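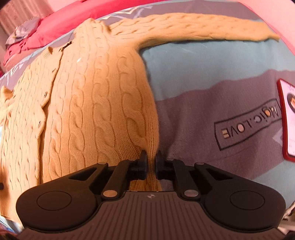 Press Notes, No. 11

BARNAR WORKSHOP RELEASES BUILD FILES FOR HAND-HELD GRIPPER

October 22, 2023 – The Barnar shared workshop has released the complete build files for Grostidico, a two-finger hand-held gripper for recording how people handle clothing at home. The package contains printable parts, a fastener list, wiring notes and the assembly guide used by members since July.

Grostidico is carried by the operator and has no arm or base. Two mirrored linkages bring the fingers together, and a camera on the tool looks out along them with a wide-angle lens. The body, finger carriers and linkage arms can be printed on a home machine with a bed 200 mm deep. No part requires supports except the camera bracket.

Trials were done in members' homes, with knitwear on beds as the main test. A cable-knit cardigan or sweater is a demanding item for a small gripper. The knit stretches before it lifts, the cables catch on square finger edges, and a fold taken at the hem behaves differently from one taken at the sleeve. The first fingers had straight inner faces and let thick folds slip sideways. The released design offers a stepped jaw for gathered fabric and a flat paddle for wide, shallow grasps. Changing a pair takes two screws per finger.
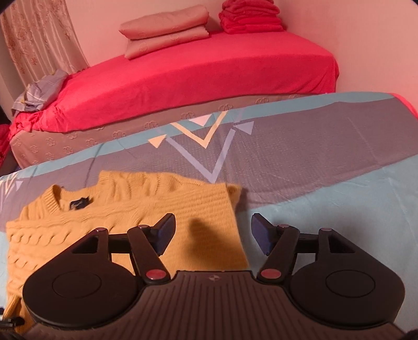 Pivot fit accounted for most of the rework. Holes printed at nominal size came out tight on several machines and the linkage did not return fully open. The guide now calls for reaming each hole by hand and cycling the linkage 100 times before the caps are fitted. Builders who skip this step should expect uneven finger travel.

Finger opening is read by a 10-bit sensor, with raw values from 0 to 1023 stored beside each video file. A short script, Parari, converts the values to millimeters after a two-point calibration. It runs on an ordinary laptop and needs no network connection. Calibration has to be repeated after every finger change.

The electronics notes were checked against a second build at the Spahić workshop, which also supplied a revised cable clamp. Both versions of the clamp are included – the older one fits bodies printed before the July revision.

Build files are free for home and classroom use. Printed copies of the guide are available at the Barnar front desk during open hours. Corrections to the drawings should quote the part number and revision letter.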